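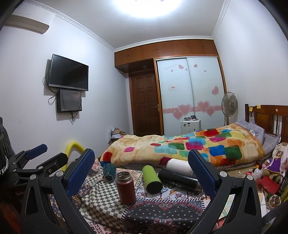 MIRKCOMBE, 2024-08-22. Household robots still can't be trusted with a messy bedroom, according to Fakora, which has put out early results from its home chores trial.

The firm ran 200 tidying jobs. Bottles were the sore spot – an upright thermos is fine, a tumbler on its side on rumpled cloth much less so. Round things roll, fabric bunches up under the fingers.

"Picking up is OK. Deciding where it goes, no," said Gemma Morelli, who leads the trial. Blankets and soft toys next on the list. Folding not attempted yet.

Fabrice Poulain, who runs a rival project at Gandia, was less gloomy. Shop shelves are allready doable, he said, homes will take longer. No price, no launch date. More results due in December.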